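About Pamport
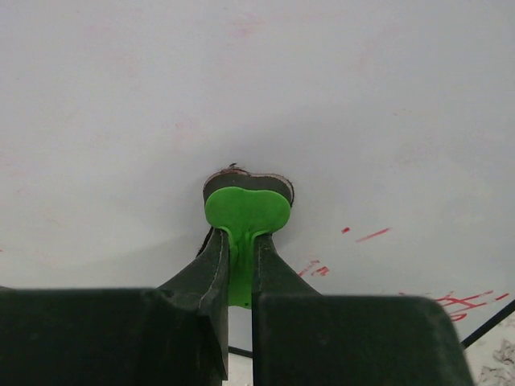

A green piece with its dark brown backing.

Pamport makes and mends small soft parts. Grips, pads, feet, plugs, backings, the bits that go missing or wear out long before the rest of the thing does. Small shop, two benches, one very full wall of drawers.

Started by Nomvula Mkhize and Kagiso Pillay – she had the molds, he had the garage. The first order was 100 chair feet for a school down the road, in gray. Then lamp feet. Then somebody asked for green and we never really went back.

What we do

Short runs, 300 pieces or fewer. Bigger jobs we pass to Ndlovu across the yard, they have the room for it. Color matching if you send us a piece of the old one, even half of the old one. Layered parts too, one color over another with the rim left showing. Odd shapes welcome. Round lobes, narrow stems, things with no name that only fit one machine from years ago.

We keep 421 shapes in the drawers at the moment. The list gets updated in October, or when Kekeli has a free afternoon. If its not on the list ask anyway.

Who's here

Nomvula – molds, quotes, most of the phone calls
Kagiso – trimming and finishing, deliveries
Kekeli Acheampong – color, samples, the drawer list
Oda Blomqvist – repairs, anything that comes in a padded envelope

How to send us something

Put the old part in a bag with your name on it and a note saying what it came off. A drawing is fine, pencil is fine. Measure across the widest place and down the stem if there is one. Please dont clean it with solvent first, it changes the color and we end up matching the wrong green.

Samples go out before the full run. You say yes, we make the rest.

Shop door is open 8 to 4, closed for lunch at noon. Ring the side bell, the front one is broken. Parking in the yard, left of the Ndlovu sign.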